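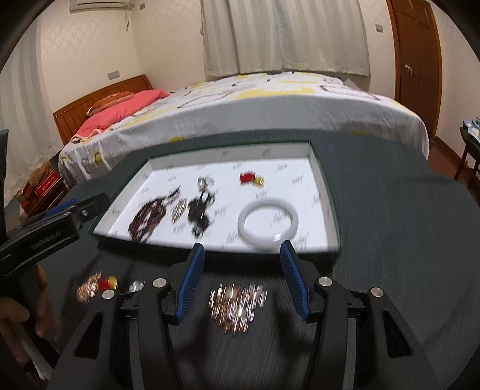
A coach from the Bassey club once told a room of parents that momentum wins more tennis matches than any serve. Most of the room nodded. Players say it, commentators say it, and the idea has been around so long that asking for proof can seem rude. We are going to be rude for one chapter.

Chapter 4
Streaks, Slumps and the Deciding Set

Start with a common claim: the player who wins the second set to level a match carries an edge into the third. It sounds right. She has just been playing well, and her opponent has just been playing badly. But what would we expect to see if the edge did not exist? Better players win more sets of every kind, second sets and third sets included. Pull out all the matches in which the second-set winner went on to win, and you have partly pulled out the matches won by better players.

The Kavgate Open, a small hard-court event held each August, keeps full score sheets. We will use 90 of its three-set matches in this chapter. That is enough to practice on and too few to settle an old argument – keep that in mind when a result looks exciting. 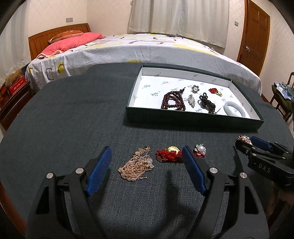
But surely the players can feel it, a reader of an earlier draft wrote in the margin. Perhaps they can. Feeling it and being helped by it are separate matters, and only the second one leaves a mark on a score sheet. Players are also asked about momentum after the match, when everyone knows how the story came out. A loser who felt unstoppable at the start of the third set seldom gets the question.

Doubles makes things harder. Four people are on court, the serve rotates among them, and a "run" of games may be nothing more than two strong servers taking their turns. The Brerncombe league data in Section 4.3 shows how easily this can fool you.

Before reading on, write down how often you think the second-set winner takes the third. Keep the number. You will need it for Exercise 12, and changing it later is cheating.

4.1 What counts as a streak?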